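Ticket 177: Sheet-metal bin, coating coming away on rear wall and floor
Site: Brinusov
Opened: 2026-07-10
Reported by: Vojtěch Koubek
Supplier: Heiskanen
Priority: low
Status: open, awaiting reply from supplier

Report
The inside of the front bin is losing its surface finish. Pale flakes are showing on the rear wall below the bright upper part, and the floor is scratched and scuffed. Fine grey dust is turning up on the undersides of the red and green blocks. The blocks go on to Musico for printing and have to arrive clean.

Checks done
1. Wiped the floor with a dry cloth. Cloth came up grey. Repeated with a damp cloth, less residue.
2. Ran a strip of masking tape along the rear wall and pulled it off. Flakes on the tape from the dull patch, none from the bright area above it.
3. Wiped the left wall. Cloth stayed clean.
4. Measured the wall slope against the drawing. Within tolerance, no distortion of the sheet.
5. Checked a block from a sealed carton. No dust, so the cartons are ruled out as the source.
6. Washed one red and one green block in warm water with Skemedik cleaner, 14 minutes. Dust came off both. No colour transfer.

Comment, V. Koubek
Floor wear is heaviest in the left and middle parts. Blocks are tipped in from the left, drop height 27 cm. I have asked for this to be lowered but have no date yet. The small dark spot at the lower left of the floor does not wipe off. I have not scraped it and would like it left alone until Heiskanen has replied.

Comment, supplier
Please confirm whether the bin was recoated after the October delivery. Our standard finish should not flake under dry use. Do not use wire wool or solvent on the wall.

Comment, V. Koubek
Not recoated. No solvent used. The only cleaner in use is Skemedik, diluted as on the label. The bin has been in service for over 90 days.

Interim measures
Wipe floor and rear wall at the start of each shift. Rinse blocks before packing. Rubber mat for the floor requested, to be cut to size and removable for washing. Rear bin to be checked in the same way; not yet done.

Outstanding
Supplier to state whether the rear wall can be refinished on site or the bin has to be returned. Photo of the interior attached. 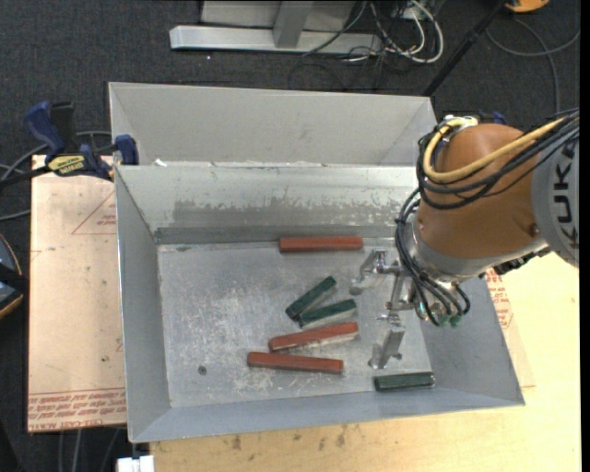 Attachment 1: front bin, interior, showing rear wall patch and floor wear.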